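My first time at a town council meeting

September 2022

I have lived in Harnumeck for six years and until this spring I could not tell you the name of one person on the town council. I voted once, for mayor, and I chose the man whose sign was on my neighbor's lawn. I am a little ashamed to write this, but it is true.

What changed was the bus. In May a paper was taped to the shelter at Sidberg Road, and it said that Route 35 would stop running after seven in the evening. My wife comes home from the hospital laundry on that bus, at a quarter past eight. The paper also gave the place and hour of a public hearing. I took a picture of it with my phone and I told my wife I would go.

I was expecting something like a court. The room was a normal room, with folding chairs and a coffee machine that worked only if you held the button down. At the door a lady asked if I wanted to speak. I said no, and then I said yes, and she gave me a card to fill in. You write your name, your street and the matter. I spelled "schedule" wrong and had to ask for a second card.

Before the bus they discussed a drain on Trudon Street for a very long time. One member, Mrs. Ahmadpour, asked the engineer the same question in four different ways until he answered it. I did not agree with her later about the bus, but I liked this very much. In the country where I grew up, my father went to an office many times about a water pipe and I don't think that anybody there was ever asked a question twice.

When they called me, the clerk said "Mr. Rezaei, Jamshid Rezaei," and pronounced it almost right. Each speaker has three minutes. I had practiced in the kitchen and I needed two. I told them what time my wife finishes, how far it is to walk, and that on the part after the bridge there is no sidewalk. I also said that 72 people had signed the page that I and two neighbors carried from door to door. My voice was shaking at the beginning. A man who spoke after me was against the evening bus. He said it costs 683 dollars a week and he sees it pass his house with nobody inside. He was polite, and I had to admit to myself that on some evenings he must be right.

The council did not decide that night. They voted to keep the evening bus until winter and to look at the numbers again. I had thought there would be a yes or a no, and I went home confused. My neighbor explained to me that a delay is often what you get, and that you have to come back.

So I came back, three times already. I also read the agenda now, which is put on the town website a few days before. The last one had 55 pages and I did not understand the part about bonds at all. If somebody who reads this blog can explain municipal bonds in simple words, please write to me.
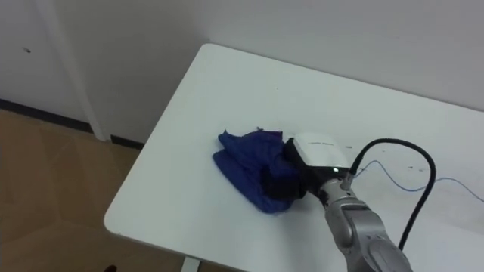
Blue cloth on a white table.

The seat for our ward is open this fall and two people are running. I went to hear both of them. The first talked mostly about taxes, and she knew her numbers well. The second shook every hand and promised a lot, including a swimming pool. I asked both of them about Route 35. She said she would want to see the evening counts first. He said "absolutely" before I finished my sentence.

I have not chosen yet. My wife has chosen, but she asked me not to write whom. The next hearing on the bus is after the election, and I have already filled in my card.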